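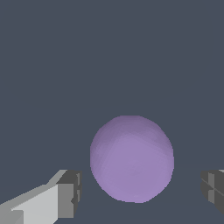 The purple ball between the fingers, in the sim. Neither one is touching it yet.

Home | Builds | Parts bin | About

Last updated May 15, 2021

So the gripper arm has a simulator now! I've been putting this off since September, mostly by sanding things, and then Hatem Belhaj told me (kindly, over a very bad coffee at the shop) that I was going to strip another servo if I kept testing on the real one. He was right. I've killed 2 already.

The sim is called Jisadden, after the street the workshop is on, and it runs on my old laptop as long as I keep everything ugly. Flat gray background, chunky gray fingers, one lilac ball with no texture on it at all. I had a much nicer ball for one evening, 3,000 faces and lovely and smooth, and the fan sounded like a leaf blower. Now you can see the flat patches in the shading if you look, and the edges are all stair steps, and I don't care one bit.

What I do care about is centering. Look at the gaps: the left fingertip is a bit closer to the ball than the right one is. On the real arm that means one finger gets there first and shoves, and the ball goes off under Radomír's bench, where it lives with all the other balls. My plan is to let the wrist shift sideways before the fingers close. Benedikt Stöckli thinks I should make the fingers softer and let them sort it out themselves (he has a bag of foam he's dying to get rid of). I may end up doing both.

I've set up a batch of 2,000 closes with the ball nudged to a new spot each time, and I'm leaving that running while I go print the new finger pads. The old ones were 20 percent infill and they flex in a way I really don't like. Also the left pad has a hole in the wrong place, which is my fault for measuring it while on the phone.

If anybody has a spare bearing block for a Furnberg rail, please write! Mine has a crunchy spot right in the middle of its travel and I've cleaned it twice.

Contact | © Amedeo Vitale | Back to top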